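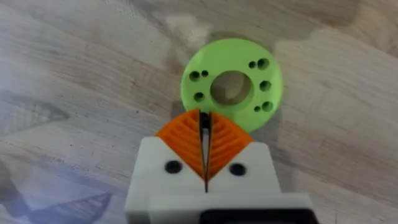

Do you need to know how to program before you join?

Most of our members had never written a line of code when they came to their first meeting. We teach what you need in the first few weeks, and you can spend the whole year on the mechanical side if you like that better.

About the Sirnham Robotics Club

The Sirnham Robotics Club is an after-school program for students in grades 7 through 12. We build small robot arms and the parts that go on them, and we write the software that runs them. The club meets in the old drafting room at the back of the tech building, next to the wood shop. The door with the green paint is the right one. The other door is a supply closet.

The club started as a lunchtime group that repaired broken kits. It moved to after school when the repairs began to run past the bell, and a year later the group entered its first competition. We did not place. We kept the arm from that year and still use its base as a test stand.

What we do

The school year is split into two parts. In the fall, new members learn to use the printers, read a simple drawing, measure a part with calipers, and move a motor from a short program. Returning members work on the arm from the year before and decide what to keep. In the spring, everyone works on the competition entry.

Our current arm is called Trida. It is the third one the club has designed from scratch. The one before it, Nulo, was heavier and slower, but the wiring was easier to get at, and several members still prefer it for practice. Both arms are kept running. Beginners start on Nulo.

A lot of our time goes into handling flat parts. A printed disc lying on a table is hard for a gripper to pick up. There is not much edge to hold, and if the fingers come down a little too high they close on air. If they come down too low they push into the table. We print discs with different hole patterns and practice on those. Members have tried coming in from the side, tipping the part up against a block, and sliding it to the table edge first. Sliding has given the best results so far on thin parts, but it takes longer, and time counts in a match.

The fingers are also our own project. We try different ridge patterns and different angles, and keep a box of old sets with the date and the notes taped to the bag. Please put them back in the right bag.

Competition

Each spring we enter the Dimitriou Challenge, a one-day regional event for school teams. Teams have to sort, stack, and place a set of parts, first by remote control and then with no one touching the controls. Last year 13 students traveled with the team. Students who do not travel can still work on the entry, and their names go in the engineering notebook with everyone else's. Last year's notebook came to 211 pages. It is on the shelf by the window and anyone can read it.

When and where

Meetings are Tuesdays and Thursdays from 3:15 to 5:00. In the four weeks before the competition we add Saturday mornings. Students are expected at one meeting a week at least. If you play a sport or have a job, talk to us and we will work out a schedule.

There is no meeting when school is closed or lets out early. The late bus leaves from the front loop at 5:10.

Cost

There is no fee to join. The club runs on a yearly budget of $1,450, which pays for filament, motors, spare electronics, and the competition entry. Families cover lunch on the travel day. If that is a problem, tell an adviser and it will be taken care of.

Shop rules

Safety glasses stay on whenever an arm is powered. Long hair is tied back. Keep your hands out of the work area until the person at the controls says "clear." Do not start a print you can't stay to watch for the first layer. Food and drinks stay on the table by the door.

How to join

New members can start in August, at the activity fair, or at any meeting through the end of the first quarter. Pick up a permission form in the main office and bring it with you signed. After the first quarter we still take new members if there is room, but you would join a build group that is already under way.

Visitors are welcome at any Thursday meeting. Check in at the main office first.

Page last updated 9 March 2023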